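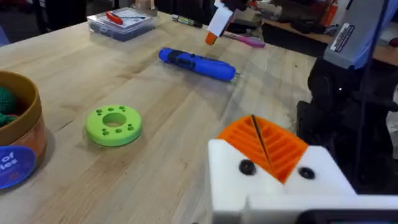
Home Notebook Entries By date People Search Log in

2023-06-10

Floor area again, Clurnton units

I promised Cuiping I would get this written up before I forgot the details, so forgive me if it wanders a bit. We are still trying to settle how the office should measure square footage for the listing sheets, and I spent most of the morning going back through the numbers Lingyun and Jianguo brought home from the Clurnton building. They did a lovely job, by the way. Every room has its own little sketch with the door swings drawn in, and I could read all of it, which has not always been true of my own sheets!

What they measured: three units on the same stair, all supposed to be the same plan. Each was done two ways, once with the steel tape and once with the Grallus laser, and each way was done by both of them separately, so we have four sets of figures for every unit. I had them keep their sheets folded until the end so that neither would drift toward the other's numbers.

The good news is that the plain rectangular rooms hardly move at all. Bedrooms, the bath, the long side of the living room - tape and laser land on top of each other and so do the two people. I was ready to blame the laser for the trouble we had last September and I now think I owe it an apology.

The trouble is all in the judgment calls. Lingyun took the closet in the front bedroom as part of the room and Jianguo took it as a separate space and then left it off the total by accident. (He caught it himself when we added up, and was very good about it.) The angled wall by the kitchen was squared off by one of them and cut as a triangle by the other. And then there is the entry, where the floor steps down and it is hard to say where the unit stops and the landing starts. I stood there myself on the earlier visit and could have argued it either way.

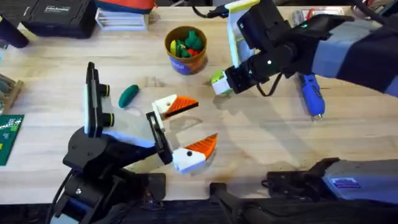

So the rule for closets needs to be written down before anything else. My suggestion, for people to argue with: any closet you can reach from inside the unit gets counted, gets its own line on the sheet, and is never folded into the room next to it. That way it can be taken back out in one stroke if the listing service wants it handled differently. Same for the water heater cupboard. Vsevolod thinks the cupboard should go in without its own line, on the grounds that no buyer has ever asked him for the size of a water heater cupboard, and I take his point, but I would still like to see it on paper.

For angled walls I would go with drawing the triangle. It takes a minute longer and you do have to remember to halve it. I forgot to halve it on my practice sheet, so I have penciled a small reminder at the top of the blank form, and you are all welcome to tease me for it.

The entry I am leaving open. Kaiwen is going to look at the old plans for the building and see where the original drawings put the line. If the plans are no help, we'll measure to the inside face of the unit door and say so in the remarks.

Wall thickness. I keep going around on this one. We measure inside faces, room by room, and add up, so the interior walls drop out of our total altogether. The outside appraisers who have come through here mostly work from the exterior and their walls stay in. Neither is wrong, but the two totals should never sit side by side on one sheet without a note, and I found an old Clurnton listing where they did exactly that. A buyer would look at it and think a closet had gone missing. I've pulled it out and put it in the folder with the others for Cuiping.

A word on Serix, because it cost me the better part of an hour. The area field takes whatever you type and then rounds when you save, without a peep. I entered one of the small units to the tenth and it came back as a flat 500. It isn't off by much, but if we are going to be careful in the field then I'd like the careful number kept somewhere. For now please put the unrounded total in the remarks box as well, in the form "interior, room by room," followed by the figure and your initials. I've asked whether the rounding can be turned off and will add the reply here when I get one.

Xu house: not started. The owner would like us to hold off until the downstairs tenant has finished moving out, and that's fair enough. It has a finished attic with a sloped ceiling, so before we go we need to agree on the height below which we stop counting floor. I have read several different answers to that and would like to hear what people here are used to. Kaiwen, I think you dealt with one like it at your last office?

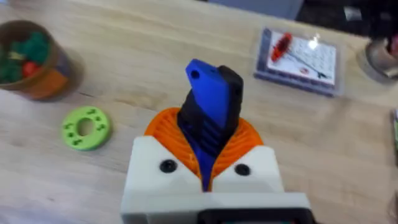

White housing, orange ribbed piece, a few small things on the wooden top.

Still to do:

- Retype the blank form with a closet line and a cupboard line (me)
- Original plans for the Clurnton entry (Kaiwen)
- Third pair of hands for one repeat unit, someone who hasn't seen the sheets - Vsevolod has offered
- Check the Grallus against the steel tape along the office hallway before it goes out again, and write the result on the card in the case
- Ceiling height question for the Xu attic, everybody please
- Cuiping to read the old listing and decide whether the seller needs a call

Lingyun asked if she could keep using the graph paper in place of the printed form, and I said yes, gladly, as long as the totals get copied over. Her sketches are easier to follow than the form ever was. I've left two fresh pads in the top drawer, and the batteries for the laser are in there too, at the back.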